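Ticket 147
Site: Pollalham, demo room
Opened by: Booker Calloway
Subject: Hand gripper demo, recording stops when a carton is closed on
Priority: High (open day in June)
Status: Resolved, monitoring

9:17 Booker Calloway
Ran through the visitor demo this morning. The hand gripper records fine with the fingers open. When I close it on a medicine carton, the Zolus viewer freezes and the session ends. Same result on both tables. The Potgieter visitors get the first slot, so I need this working before then.

9:46 Fetier support
Please send the session log and the error code. Does it stop if you close the fingers with nothing between them?

10:07 Booker Calloway
Log attached. Error 46. No, it only stops with something in the grip.

10:40 Fetier support
Error 46 is a power drop. Reseat the cable at the handle end, then set the grip limit to 7 in the viewer settings. Restart the viewer and try the same carton again.

11:17 Booker Calloway
Cable was not fully in. Reseated it, changed the limit, restarted. Ran 17 grabs with no freeze. The hotline and company lines on the carton are readable in the viewer.
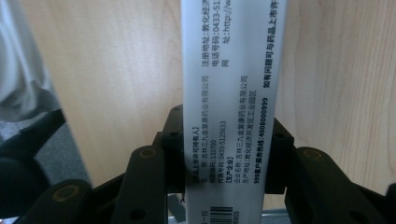
Upright carton held between the gripper fingers, barcode partly covered.

11:46 Fetier support
Thanks. For the barcode, grip higher or turn the carton. Leaving the ticket open until after the visit.

2:17 Booker Calloway
Fine with me. I taped the cable to the handle and put a spare in the drawer under the front table.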